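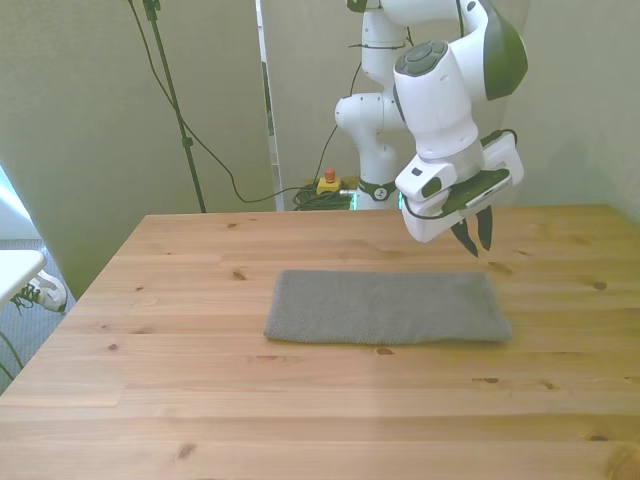
Grey towel, folded, on the pine table.

Friday, November. Towel folding, notes for me and whoever has the table next.

Shakuntala Dhillon wants a folding standard we can all work to, and has lent me the Kohlhase sheet, which says a hand towel should be folded in half, in half again, smoothed once and left alone. I have my doubts about "smoothed once". The sheet reads as if it was written by someone with a very flat towel. It also calls a fold good if it "looks square", and I'd like to know to whom.

What I'd accept as square: long edges parallel to the planks, corners over each other within 2 cm. The corners of a towel are never going to be sharp. They go soft and a bit round whatever you do, so please don't mark anyone down for that. I'd also drop the line about the fold holding its shape for 100 days on a shelf. Who checked? Gornside had a similar claim in their old handout and it had no source either.

The pine table. Arberg's people said the grain would make it hard to judge an edge by eye and for once I half agree. The planks are fine as a guide when the cloth is laid along them, but the streaks wander, and if you set an edge at a slant you end up lining it up with a bit of grain that is itself on the slant. Knots are worse. I caught myself using one as a corner mark.

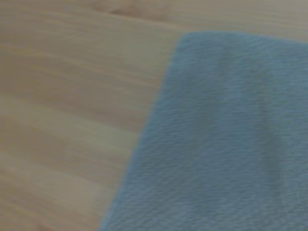 Blue is easier than grey for this, at least to my eye, as the edge stands out cool against the warm wood. I don't take that as proof the blue folds better, though that is how it will get repeated by Monday if I'm not careful. Colour helps the person looking. It does nothing for the cloth.

On washing: the Bollanano method wants everything done at 40 with no softener and then given 20 minutes flat before folding. The 40 I can live with. The wait seems like superstition until someone folds one lot with it and one lot without, same towels, same pair of hands. Not volunteering.
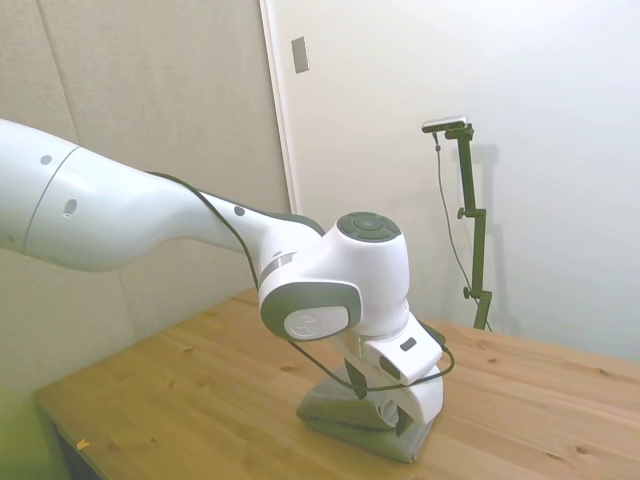 The bigger gap in the sheet is what to do with a lumpy one. A bunched towel can still be more or less a rectangle, and going by "looks square" you could pass it from across the room. The test ought to include height. Press it, look along the tabletop, and if the top has creases standing up in it, open it out and start again. Patting it down only moves the lump.

To do:
Ask Shakuntala where the "smoothed once" rule came from.
Rewrite the square test, with the 2 cm and the height check.
Same fold, grey and blue, judged by someone who hasn't read this page.
Cross out the shelf line unless Kohlhase can back it up.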